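Grants > Current Awards > Hollmann Fund > Progress Reports

Second Progress Report: The Orner Street Reading Rooms
July
By Rhiannon Watkins, project lead

To Gordon Dufour, Hollmann Fund

Dear Gordon,

You asked for this report to be shorter than the last one. So did everyone else who read the last one, so I have taken the hint.

The building first. The roof is finished. It was finished in March as well, according to the invoice, but this time it is finished in the sense that rain stays outside. Pernar came back twice to redo the flashing over the north gutter and did not charge for the second visit, after a phone call I won't reproduce. The damp patch in the local history room has stopped growing. Anil D'Souza has drawn a pencil line around it and checks it before he opens up.

The catalog is slower. We told you we would have the whole Predetti bequest listed by now, and we don't. We planned for 900 items on the strength of the family's own list, which counted each box of pamphlets as one item. Some of those boxes hold an entire decade of seed catalogs. Sutrisno Tjoa has sensibly decided to list the boxes first and the contents later, and on that basis 240 boxes and bound volumes are done. The parish maps are the best of it. Two of them disagree about where the river is, and we have already had one visitor come in to take sides.

Furniture for the quiet room came in under budget, the only line that did. We bought secondhand and had the seats recovered, and the saving has gone into lamps. The lamps then went over budget, so please don't spend that sentence twice.

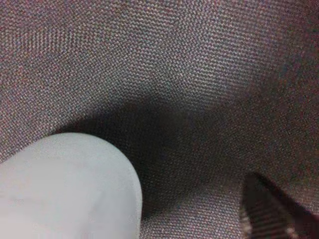 Opening hours are now 16 a week, up from 12 in the winter. The late session until 8 p.m. is the busy one, mostly students who want a table and a heater. The morning session is quieter and much more opinionated. We tried a lunchtime opening in spring and dropped it. Four people came, and three of them were looking for the dentist.

The adult reading group has settled at seven regulars under Annelore Buschmann. It began as help with forms and letters, and it still is that for the first half hour, but they have since voted to read a detective novel aloud, a chapter each. They are on their second. I know the application said "functional literacy outcomes," and I can report that one member has written to the gas company and received an apology. I'd call that functional.

Money. We have spent slightly more than half the grant, with a little less than half the year to go. The overspend is lamps, as confessed, plus a new boiler valve. The underspend is the outreach van, which we have not bought, because the one we were offered would not start. I would like your permission to move part of the van money into a part-time cataloger until the end of the grant. Sutrisno has not asked for this. He has just started sighing near my desk.

Still to do before the final report:
- list the contents of the pamphlet boxes, or as many as we can face
- get the front ramp signed off by the city (third request sent)
- replace the sign, which still says CLOSED FOR WORKS
- decide about the van

The accounts will follow separately once I have found the receipt for the valve.

Rhiannon

Related reports
First Progress Report: The Orner Street Reading Rooms
Orner Street: Revised Budget and Notes
Predetti Bequest: Summary of Holdings
Hollmann Fund: Guidance on Moving Money Between Budget Lines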